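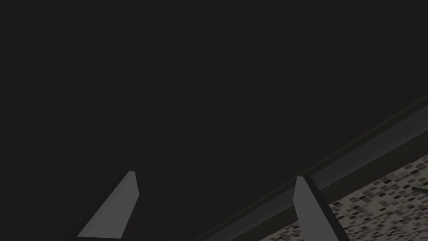
How to Use a Foam Roller on Your Calves Without Swearing

Posted in November by the Harahap Physio front desk

A foam roller is a cheap cylinder that hurts more than it should. Most people buy one, use it twice and then store it behind the couch. Fetch yours and give the fluff a wipe.

1. Sit on the floor with your legs out straight and the roller under one calf, just above the ankle. Cross the other leg over only if you're feeling brave.

2. Put your hands behind you and lift your bum. Your wrists will have opinions. If they get loud, leave your bum on the floor and press down with the leg instead.

3. Roll slowly toward the knee and stop short of the back of it. Slowly means slower than that.

4. When you find a sore spot, park there for up to 45 seconds and keep breathing. Point and flex the foot a few times.

5. Swap legs. Do 2 rounds on each side, then stand up and walk to the kitchen and back.

Dull and grumbly is fine. Sharp pain, numbness or tingling means stop. Leave the roller alone if your calf is swollen, hot or freshly torn, and get it looked at promptly.

Any firm roller will do. The knobbly ones look like tractor tires and feel much the same.

Related
Ankle stretches for desk people
Heel raises on the back step
Icing a knee with frozen peas

Contact us | © Harahap Physio | Back to top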